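Is old enamelware worth paying to have re-coated?
Posted 14 November 2022

I've got a few enamel plates from a deceased estate and the seller swore they date from 1911. A place called Givora wants $57 a plate to redo the coating. Is that normal, or am I being had?

Antoniadis
I'd doubt the date first. Sellers love an old year, and I've never seen one back it up with paper. Ask for a receipt or a maker's mark.

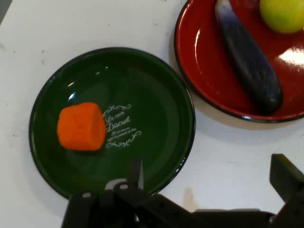
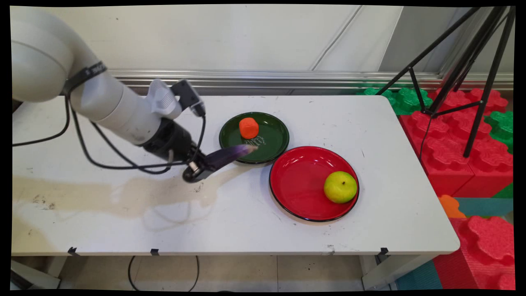
Re-coating is a poor deal for plates you plan to eat off. Any colour match will be a guess, and a rim is where I'd expect the trouble to start. A green plate with a thin black rim and white script in the middle, like the one in the first photo, would likely lose its lettering under a new coat - so what are you paying for? Ask Givora in writing whether the finish is food safe.

Pundo
Just use them. Mine are chipped and I'm fine.

Trostora
I wouldn't eat off chipped ones, whatever the last poster says. Hang them on the wall and keep your $57.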